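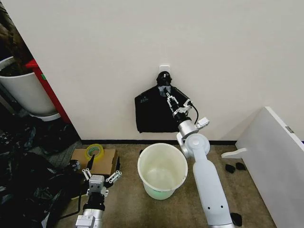
Vol. 36, No. 14

Figure 3. Soft bag on a single low adhesive hook, plain off-white wall. Packing materials on the floor in front.

3.2 Hanging storage near floor level

The second group of storage points in the survey consisted of adhesive hooks fixed to bare wall with no shelf, rail or cabinet nearby. Of the 168 points recorded, 36 fell into this group. They were treated separately from screw-mounted hooks for two reasons: the load a hook of this type will hold depends strongly on the wall finish, and the height at which it is placed is chosen freely by the occupant and is seldom corrected later.

Most adhesive hooks were placed between waist and shoulder height. A smaller set, 14 in all, was placed low enough that the lower edge of the hung item came close to the floor. Figure 3 shows a case of this kind. The hook is small and white against an off-white wall, and the bag is looped over it by its bunched upper part, with the bottom edge just above the black baseboard strip. We refer to this arrangement as low hanging, and use the term only where the hung item does not rest on the floor.

Low hanging was scored on three measures: clearance between item and floor, ease of removal, and interference with floor storage. Clearance was taken with the item in its usual state of fill. For soft bags the value is not stable. A fabric bag hung by its neck lengthens as it is filled, and a bag that clears the baseboard when light may touch the floor when loaded. For this reason soft bags were measured twice, at the first visit and again in June, and the lower value was kept. Rigid items were measured once.

Ease of removal was rated by the occupant on the Meren scale, adapted for hooks with an open upper end. The main difficulty reported was the need to lift the loop clear of the hook before pulling outward. When the bag is pulled by the body instead, the load on the adhesive pad changes from shear to peel - the direction in which pads of this type are weakest. At the Dostov site this was the most common cause of hook failure given by occupants. We did not test pads to failure and cannot confirm the account.

Interference was recorded wherever objects on the floor stood in the space needed to reach the hook. Packing materials formed a distinct class. Flat cardboard and rolls of tape, both present in Figure 3, are usually set down for a short task and were coded as temporary unless found in the same position at both visits. A roll lying flat on cardboard was coded as one object with its support, following the Hollis protocol. This lowers the object count slightly but avoids scoring a single work area as clutter.

Fifteen points were removed before analysis, either because the hook was empty at both visits or because the wall could not be reached for measurement, leaving 153. None of the excluded points belonged to the low-hanging set. Wall finish was entered as a covariate for all adhesive hooks; textured finishes were found only at Sorkenby and are reported separately in Section 4.1.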